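Do We Need Another App for the Boiler?

October 2020

My heating is now controlled by a phone, or it would be if I could remember the password. The old programmer on the kitchen wall had a dial and three settings and it lasted 14 years. When the fitter came to look at a leak he said it was "end of life", a phrase I have learned to distrust, and by the time he left I had a white plastic puck, a booklet in nine languages and an account with a company called Sallero.

I want to be fair about this. I am told the puck will save me money. The leaflet says up to 33 per cent off a typical bill, and I would like to draw your attention to the words "up to" and also to the word "typical", because I have never met anyone with a typical bill. A house where the heating is left on all day with the windows open could save 33 per cent by employing a reasonably bright dog. We already turned ours off at night. What is the puck going to find to cut?

So I have been thinking about controls in general, and what has gone wrong with them.

My father worked at the pumping station at Barnham for most of his life and he took me round it once when I was small. What I remember is the switches. They went up and down and they made a noise, and each of them had a word next to it. He let me put my hand on one, with his over the top, and said that if I pushed it I would have to explain myself to the whole town. I did not push it. I knew precisely what it was and what it would do, though, and I was seven.
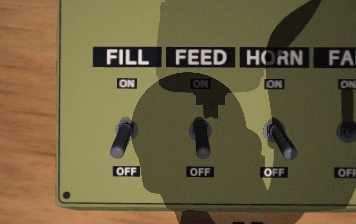

Compare that with the puck. The puck has no words on it at all. It has a ring of light that can be orange, blue or white, and white can be steady or it can "breathe". I had to look up breathing. Breathing means that it is looking for the internet. Why does a boiler in my kitchen need to look for the internet before it will warm the radiator in the next room? I rang the helpline to ask and was told that it doesn't need to, strictly, but that I would "lose features". I asked which features. There was a long wait and then I was read the leaflet.

I do realise how this sounds. Every generation thinks the gadgets it grew up with were the sensible ones, and plenty of old controls were dreadful. We had a cooker in our first flat with four rings and four knobs in a straight line, and in six years I never learned which knob did which ring. The video recorder was a family shame. My mother's car had the headlight switch under the dashboard where you could only find it by daylight. I'm not claiming there was a golden age.

But I am suspicious of the reasons we are given. The reason is always that it is simpler for us. A smooth black piece of glass is also very cheap to make compared with a row of proper switches, and it can be changed after you've bought it, and it can tell somebody in an office when you go to bed. Those seem to me like excellent reasons from the point of view of Sallero. I would respect them more if they said so.
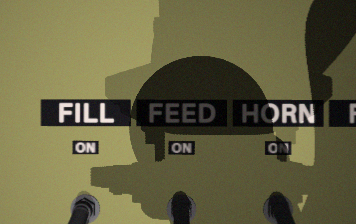

Anjani Jugah, who used to write to me when I had the column and still does now that I only have this, thinks I am being unfair. She has had the same system since last November and likes it. She can turn the heating on from the train. I asked how often she had done that and she said, well, twice. Once was to see if it worked. She also pointed out that her aunt, whose hands are bad, can speak to hers and doesn't have to turn anything, and on that I have no argument at all. If a thing helps somebody with bad hands, good. I would only say that her aunt could be given the voice and I could be given the dial, and neither of us would be in the other's way.

What Anjani and I do agree on is the cost of it going wrong. Her puck stopped talking to its boiler for four days in the spring. The helpline sent her to the installer, the installer sent her to the boiler maker, and the boiler maker sent her back to Sallero, who told her to turn it off and on again. It has no off switch. You have to go to the fuse box.

And the fuse box, I notice, is still a box of switches. Every house in the country has one. When things matter, when somebody may be standing in the dark with a torch in their teeth, we go on using a lever with a label next to it. I have never seen a fuse box with a ring of light that breathes. I dare say somebody in Plenport is working on it.

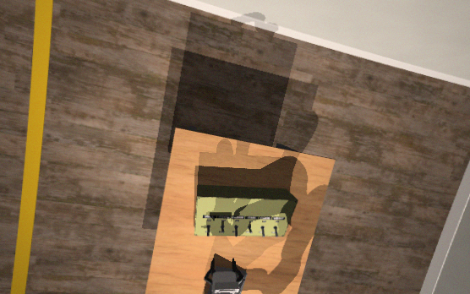
Green switch box on a wooden table.

I went looking for evidence, as I don't like to be cross on no information. There is less of it than you would hope. The leaflet has a small star next to its 33 per cent, and the star leads to a line at the bottom saying the figure comes from a survey of 500 homes. It doesn't say which homes, or how long for, or what they had before. It doesn't say who did the asking. I wrote to Sallero with those four questions and got back an email thanking me for my interest and offering me a discount on a doorbell.

The only other figure I have is my own, and I won't pretend it proves anything. I read the meter before the puck went in and I've read it since. I'm using slightly more gas. It has been colder, and I am at home all day now like everybody else, so of course I am. But had it gone down I'm fairly sure I would have got a cheerful message on my phone giving the puck the credit, whatever the weather had been doing.

You can still buy the old kind. I found a plain programmer made by a firm called Wuisan, with a dial and buttons, for £38. It doesn't know where I live. The fitter says he'll put it in if I insist, though he gave me the look you'd give someone who had asked for a mangle. He also said that the puck can't be sent back now that it has been "registered", and that I should hang on to it in case I sell the house, as buyers like to see one. 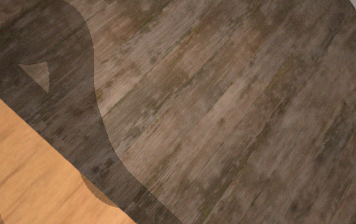
Do they? I have bought two houses and on neither occasion did I ask to see the thermostat. I asked about the damp and the neighbours. Perhaps people are different now, or perhaps this is one more thing that fitters have been told by the people who sell pucks.

I haven't decided. The programmer is sitting in an online basket, where it has been for a week, and I get a reminder each morning asking if I have forgotten something. My husband would like it known that he is perfectly warm and doesn't mind either way. He has the password, as it happens. He wrote it on the back of the leaflet and put it in the drawer with the batteries.

If anyone has swapped back from one of these things to an ordinary dial, I'd be glad to hear how it went, and particularly if the fitter charged you for the wiring. Comments are open below. I'll be reading them in a cardigan.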